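**Starting vegetables from seed in a cold house, a thread. February 2022**

I've done this for several winters now in Purkley, where the last frost comes late and the spare room is the coldest room in the house. Most of what I read when I began was written for people with a greenhouse. I don't have one.

---

First, where I am. Our end of town sits at 1095 feet. The farms down by the river can plant out well before I can. If you're in a valley and a friend lives on a hill, don't use the same dates.

---

I count back from the day I want plants in the ground. Peppers get the longest run indoors. Onions from seed also go in early. Tomatoes come later than most people think. Squash and cucumbers go in last, and they hate sitting in a small pot.

---

My most common mistake was starting tomatoes too early. By planting time they were tall and pale and had flowers on them. The ones I sowed a month later caught up and passed them.

---

If you have the itch to sow something in winter, sow onions or leeks. They can take it. You can also give them a haircut with scissors when they flop over. I keep mine to the height of a short glass.

---

Seed. I order from Pisteo, a small mail-order outfit that grows a lot of its own stock. Plain packets, growing notes on the back, no glossy catalog. Shipping was slow last year, so I ordered earlier this time.

---

The tomato I grow most is called Wondov. Medium size, red, a little flat on top. It isn't the best tomato I've eaten. It ripens here before the cold nights start, and that matters more to me than the flavor of something I'd be picking green.

---

The pepper is Cele. Thin walls, mild, good for frying. It is slow to come up. Last year it took 14 days and I had already started a second batch in a sulk. Then I had too many peppers.

---

Old seed is worth testing before you give tray space to it. Put some on a damp paper towel, fold it, slide it into a bag, leave it on top of the fridge. If most of them sprout, use the packet. If hardly any do, throw it out. Parsnip and onion seed go bad the fastest.

---

Mix. I use bagged seed-starting mix and wet it in a bucket before it goes in the trays. Dry mix straight from the bag floats when you water it and takes the seeds along. Use warm water, it soaks in faster. Squeeze a handful. It should hold together and give up a drop or so.

---

I have tried garden soil. It set like a brick and grew a nice crop of chickweed. I have also tried making my own mix with sifted compost, which worked some years and didn't in others, depending on the compost.

---

Containers: anything with a hole in the bottom. Yogurt cups are fine. Egg cartons dry out too fast for me. I bought stiff plastic cell trays and I'm still using them. The flimsy ones crack the first time you lift them wet.

---

Heat. This is the part that matters in a cold house. Seeds care about the temperature of the soil, and the soil sits cooler than the room. Peppers in my spare room simply didn't come up until I bought a heat mat.

---

One mat is enough if you rotate. Peppers on it first. When they're up, they come off and the tomatoes go on. Lettuce, onions, and cabbage never need it. Lettuce may refuse to sprout if it gets too warm.

---

Take the tray off the mat once most of the seeds are up. I used to leave them on because it seemed kinder. Warm roots and weak light give you long floppy stems.

---

Light. A south window in winter is not enough where I live. I tried it for years. The seedlings lean, you turn the tray, they lean the other way.

---

I use ordinary LED shop lights hung on chain from a shelf. No purple bulbs. Keep them close, a hand's width above the leaves, and move them up as the plants grow. A cheap plug timer turns them on and off. I forget things, so the timer was money well spent.

---

Somebody asked last year what this adds to the electric bill. I kept a note for the whole season and could hardly find it in the total. The mat used more than the lights.

---

Water from the bottom. Pour it in the tray, give it half an hour, tip out what's left. The top can look dry while there is plenty below. Lift the tray to check. You learn the weight of a dry one pretty quickly.

---

Overwatering kills more of my seedlings than drying out ever did. If the stems pinch in at the soil line and fall over, that's damping off. You can't save those. Take them out, let the surface dry, and run a small fan.

---

About the fan. I run it on low, pointed a little above the plants, a few hours a day. It keeps the surface from growing fuzz and the stems come out thicker. A hand brushed over the tops when you walk by does some of the same work.

---

Covers: use them until the first seeds show, then take them off. Plastic wrap works as well as a dome. I lost a whole tray of basil by leaving the dome on over a long weekend away.

---

Labels. Write them before you sow, not after. Pencil lasts longer than marker under lights and water. I write the variety on one side and the sowing date on the other. All cabbage relatives look alike for weeks, and I have given away kale as broccoli.

---

I also keep a notebook. Variety, date sown, date up, date moved, anything odd. It's dull and I use it more than any gardening book I own. Most of the dates in this thread come out of it.

---

Feeding. Seed mix has almost nothing in it. Once there's a set of true leaves (the ones after the first smooth pair), I give half-strength liquid feed once a week. If the leaves turn purple underneath, the plant is often just cold. Try warmth before you pour on more feed.

---

Moving up to bigger pots. Hold them by a leaf. A plant can grow another leaf but it can't grow another stem. Tomatoes can be set deep, right up to the lowest leaves, and they'll root along the buried part. Peppers go in at the same depth they were before.

---

I sow 2 seeds to a cell and snip the weaker one at the soil. Pulling it out disturbs the one you want. I used to try to rescue both and ended up with more plants than the garden had room for, every year.

---

Hardening off is the chore people skip. Shade and no wind for an hour the first day. A bit more each day after that. Bring them in at night. It takes over a week and it's annoying if you work. Clouds help. A string of gray days is the best luck you can have.

---

If you do skip it, the leaves go white and papery. The plant usually lives and sits there sulking for weeks. I had a row of cucumbers like that and the ones I sowed straight in the ground beat them.

---

Things I no longer bother starting indoors: beans, peas, carrots, beets, corn, sunflowers. They do as well or better sown outside. Beets can be moved if you're careful, but I'm not careful.

---

Things I think are worth it even for a beginner: tomatoes, peppers, cabbage, lettuce. Lettuce especially. It comes up in a few days, it doesn't want heat, and if you lose it you can sow it again and be eating it in spring anyway.

---

Start smaller than you want to. One shelf and one light is plenty for a first year. By August you'll know what you wished you had more of, and it probably won't be what you guess now. For me it was onions.

---

On saving your own seed, since it came up last time: tomatoes, peas, and beans are the easy ones. Squash will cross with the neighbor's squash. I saved one once and got a pale lumpy thing that tasted like water.

---

My order of work for the next stretch: onions are up already, so they get trimmed and fed. Peppers go on the mat this week. Cabbage after that, in the cool end of the room. Tomatoes wait. 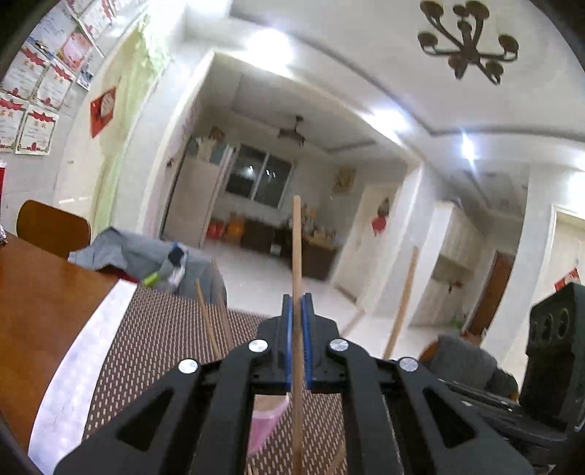

Eggplant gets the mat along with the peppers, and I always forget to say so. Sow it on the same day. It comes up a bit faster and wants the same warmth afterward. If your summers are as short as ours, pick a small-fruited kind.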